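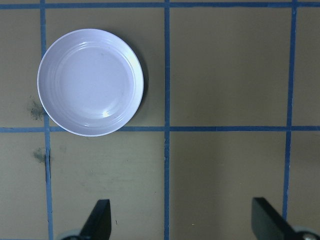

What happens to crockery handed in at the Rollholm reuse shop?
It is checked for chips and cracks, sorted by size on a marked-out table and put on the shelves, usually within a few days.

The shop has taken in 3,179 pieces of crockery since it opened its kitchenware room, according to figures released in June 2023. Plates make up the largest share, with 1,595 handed in so far. Bowls, mugs and serving dishes account for most of the rest.

Sorting is done on a flat surface divided into rectangles with blue tape. A round white plate with a broad rim is the sort of thing the shop is always glad to have, as plain white sells faster than patterned ware and is easier to make up into sets.

Brenda Quezada, who runs the kitchenware room, said odd plates were welcome. "People think we only want full sets. We don't mind one plate. Someone will have broken theirs and be looking for another."

Over 400 pieces were turned away for chips or deep cracks. These go to a local mosaic class at the Aravena centre, which has asked for more coloured china if anyone has it.

The shop will hold a plate sale in August, with 100 mixed sets made up in advance. Donations can be left at the side door during opening hours. Please wrap each piece in newspaper and mark the box "kitchen". Glassware is not being accepted at present.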